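# Can I keep steamed buns and fried pastries in the same steamer?

**Jalitz**, 9 Dec 2020

Hello everybody. I have a stainless steel steamer pot with a basket with small holes, and one normal steel pot. I cook for two people in a small apartment in Drallatville. On Sundays I make six pleated buns and also six fried triangles with potato filling. My trouble is the moment before eating. When I put everything together in the steamer to stay warm, the triangles become soft like wet bread. When I leave all on a plate, the buns get a hard skin. I have only one lid, the glass one with a metal rim. Which food should get the lid? And do I need paper under the buns? Please excuse my English, I write slowly.

486 views

---

**Antoniuk**

Just buy a second lid. They are cheap in every kitchen store. Or use a plate on top, I do this for years and the plate never broke.

---

**Brikico** (1,047 helpful votes)

I think the answer above is a little short, so I write more.

Fried dough and steam are not friends. The steamer is for the buns only, and the buns get the lid. Keep the water very low, with small bubbles, and the flame as weak as your stove permits. If you hear the lid dance, it is too strong. Before you serve, turn off the heat and wait a few minutes with the lid a little open. If you take it away at once, the skin of the bun can fall and make wrinkles.

The triangles go in the dry pot, without lid. I heat the empty pot a little, wipe it with a towel, then put them inside standing on the side, not one on top of the other. For a longer wait, use the oven at low temperature with the door a bit open.

About the paper: yes, for a basket with holes I cut a small square for each bun. A cabbage leaf is also good. Oil on the metal works too but then the bottom becomes yellow and I don't like it. 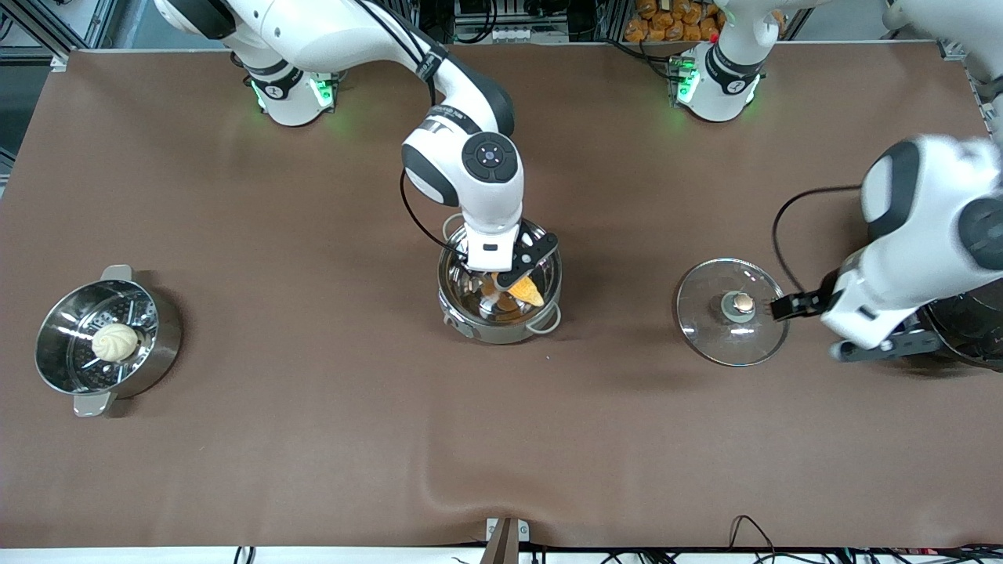
*Bun in the steamer basket, triangle in the plain pot, glass lid on the table.*

One more thing, put a folded cloth under the hot pots. My table has a white ring since June.

---

**Jalitz**

Thank you both. I will try the cabbage leaf, I have half a cabbage which must be used.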